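Ticket 442: Green bowl does not match the greens in the order
Opened: July 2019
Reported by: Elikem Yakubu
Assigned to: Dimas Menon
Product line: Travetti tableware, sold through Flokdale
Status: Closed

Problem

We ordered one shade of green for the whole table. The large bowl came in two shades, lighter at the rim and darker below. I first took it for a lighting problem, so I looked at it again on the wooden table with the ceiling lights on. The difference is still there. The stack is a separate question — I want to know if the small plates can stay on the big green one or need to be stored apart.

Order line says "green" and nothing else. No shade code on the packing slip.

Attachments (3)

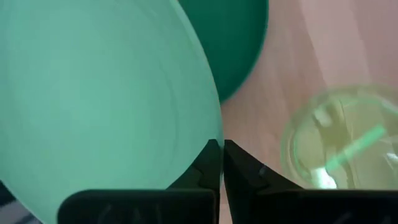 Pale green in front of a much darker green, clear plastic cup to the right.

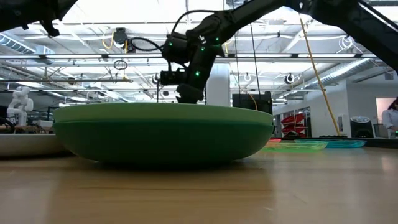 Large bowl from the side. Lighter band at the top.
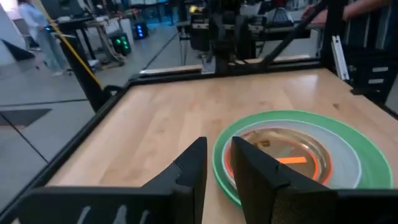

Stack: green plate, white plate, clear glass plate with the orange rim.

Reply from Dimas Menon

Thanks for the pictures. The lighter band on the bowl is part of the design and is listed in the June catalog as "two-tone." It was left out of the short product name on the order form, which I have reported to Kofi Nutsugah for correction.

On stacking: largest at the bottom, glass on top is fine. Keep it to 12 plates per stack. Put a sheet of paper under the glass plate if the stack is going to be moved.

Please check the underside of the bowl for a number. 70 is two-tone, 2 is plain.

Reply from Elikem Yakubu

Underside says 70. I have added paper under the glass plate. We will keep the bowl but would like the plain one as well if it is still made.

Reply from Dimas Menon

Still made. Mohammed-Awal Korletey in orders will send a price — please quote this ticket number when you answer him.

Resolution

No fault. Product name to be changed on the order form. Second bowl handled as a new order.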